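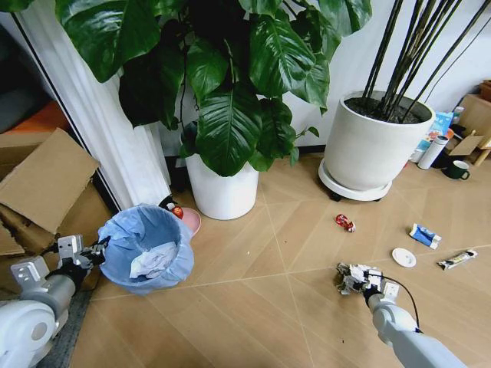 Potted plants and a blue wastebasket by the white wall

Week 2: counting in six

Okay, so last time I had you all clapping along to the Castillo recording, and most of you lost the beat at the bridge (me too, the first ten times!). Today we slow it down. I'll tap six, you sing the top line, then we swap. Try it with just your voice before you pick up an instrument – it really does help. For Monday, listen to track 2 again and write out the bass part by ear.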